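**Ticket 377: Cell 3, kitchen bench, Sornholm site**
**Reported by:** Adaeze Omoregie
**Assigned to:** Ibrahim Chukwu
**Status:** Monitoring

### Reported fault

The arm stops with a joint position warning when it travels from the drawer unit toward the toaster. The stop has been logged at cycle 115 and again later in the same run. The operator cleared the warning each time and the arm resumed without a restart.

### Bench layout

The layout was compared with the Datamdale setup sheet. The toaster stands to the left of the two-tier unit, and the pink plate with its two blocks is to the right of center. No item was moved before the checks below.

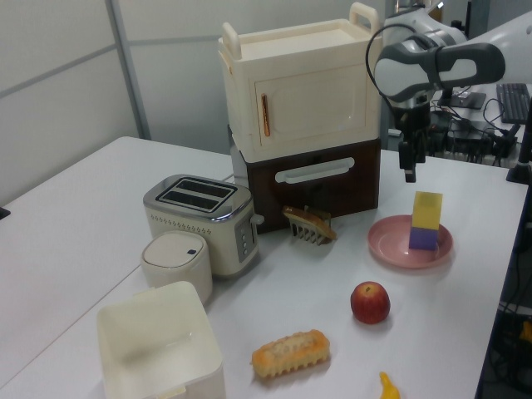 ### Checks performed

1. Joint zero positions were read and compared with the stored values. All were within limits.
2. The external cable was followed from the wrist back along the arm. One strap on the long link had been fastened too tightly and left little slack at the next joint.
3. The strap was released and refastened. The cable now has a free loop at full bend.
4. The path was run at reduced speed. No warning was raised.

During the inspection the arm was held in a bent position over the bench, which gave clear access to the straps.
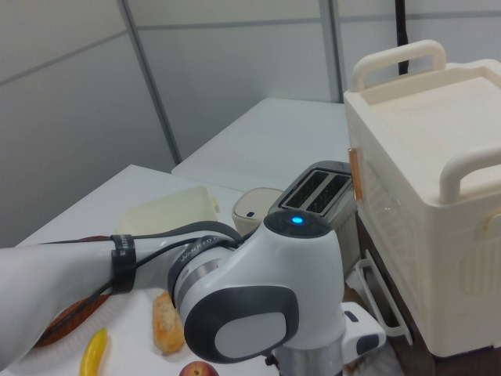
*Arm with cable straps on the long link; blue indicator lit at the joint.*

### Remaining work

The cell is to complete 1,000 cycles at normal speed before the ticket is closed. A. Omoregie will record any further stop here, with the cycle number. Replacement straps have been requested from Venitz and are expected in May.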